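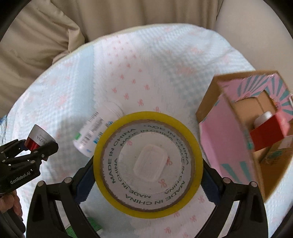
I have been reading Maj-Britt Lunde's newsletter for long enough to know that I disagree with about half of it, and the April one pushed me into testing the other half. Her theme this time was bathroom cabinets. Take every jar, tube and bottle out, she says, lay it all on a soft neutral surface, and send whatever you don't reach for within a minute to someone who will use it. She calls this a send-on box. I don't own a soft neutral surface. I own a quilted blanket, pale blue and white with little pink bows on it, and it was already over the sofa, so that's where the packing got done, with the box open on one side and a white bottle lying on its side next to the tape. The tape says MADE IN CHINA over and over around the cardboard core, in case you missed it the first time.

The recipient was Linnea Bakke, who moved to Jarnau in the winter and who had said, unwisely, that she'd take anything. We have been passing things back and forth for years. She once mailed me half a set of towels. I figured if anybody could tell me whether a send-on box is a gift or a way of making your clutter into somebody else's clutter, she could.

First problem, the minute. Lunde wants you to set a timer and grab. What you grab is what you keep. I did it, and I grabbed the hand cream, the sunscreen and a nail file, and by that logic I should have mailed my toothpaste to Jarnau. I understand that this is not what she means. But she does say "whatever is left", and I have noticed that people who write systems for tidying seem to expect you to quietly fix the system while you use it and then give them the credit.

So I dropped the timer and went with a slower question, which was whether I had touched the thing this year. This is an old question, my mother used it on sweaters. It got rid of a cream I bought on vacation, a body lotion that smells like a hotel, and two sample tubes I have moved with me through two apartments.

Second problem, the box. The newsletter recommends a send-on kit from a company called Anside, which is a flat box, tissue, a card with a line on it for your "intention," and a strip of paper tape. It costs more than everything I was sending. I am suspicious of any decluttering plan whose first step is a purchase. I used a box that was already in the closet, a pink one with teal and white sunburst stripes. It's a loud box. It's also cardboard, it closes, and it was free, and I couldn't find anything the Anside one does beyond that apart from having room for my intention.

There's a smaller brown box inside it, which is where I'd put anything breakable. I'm a believer in the box within the box. I know some people swear by bubble wrap and I've gone through plenty of it, but I have opened enough packages to find the one heavy item sitting at the bottom with all the bubble wrap floating on top of it, that I no longer think of it as protection. A tight small box in a bigger box has not let me down yet, though I'm aware I mostly mail things that don't break.

Liquids are where I get nervous. A bottle on its side looks harmless on a blanket and then spends days upside down in a truck. The advice you'll find is to unscrew the cap, put a piece of plastic wrap over the opening and screw the cap back on. I've tried this. It works on wide jars. On narrow bottles the plastic bunches up in the threads and I think it makes the seal worse, and I have a ruined scarf that agrees with me. Now I tape around the cap, twice, in the direction it closes, and put the bottle in a freezer bag with the air squeezed out. If it leaks, it leaks into the bag.

Tape across a label you might want to read later is a mistake. I make it every time.

Then the weighing. I used the kitchen scale, which has a maximum and told me so, and then did the thing where you stand on the bathroom scale with the box and subtract yourself, and then didn't believe the answer and did the kitchen scale again in two batches. I'm not going to report the result because I trust none of the three.

Galtis, the delivery company with the counter in the back of the stationery store, has its own scale and its own opinion. Their flyer says they'll pack it for you too. I asked what packing it for me would involve and the answer was a bag. I also asked about the insurance, which sounded reasonable until I got to the list of what it doesn't cover, and cosmetics are on the list, along with "goods of a liquid or semi-liquid nature." I don't know what hand cream is if it isn't semi-liquid. I skipped the insurance.

So here's where I am on the send-on box. I'll give Lunde this much: laying everything out in one place is useful. In the cabinet I see the front row and assume the back row is the same. On the blanket I could see I had several versions of the same moisturizer in different stages of being given up on, and I felt properly silly about it. I'd do that part again. She is also right that it's easier to let go of something if you know the person it's going to, although I'd add that it is a little too easy, and that I caught myself reaching for things just to fill the corners of the box.

What I don't buy is the claim, repeated at the bottom of every newsletter, that the space you clear stays clear. The shelf has been half empty since I did this and I've already put a candle on it, and a pack of batteries, and something for the sink that I have yet to identify.

Linnea got it in one piece. Her message said the lotion smells like a hotel. She's keeping the box, she likes the stripes, and she says there's a package coming my way in May from a shop near her called Psarras, "plus some bits." I know what bits means. I asked her outright whether it had felt like getting a present or like taking out my trash and she wrote back "both, a bit more the first one," which I suppose I can live with.

If any of you have used the plastic wrap trick on a narrow bottle and had it hold, tell me which bottle and how far it went. I'm willing to be wrong about it but I'd like to hear it from someone who wasn't selling the wrap.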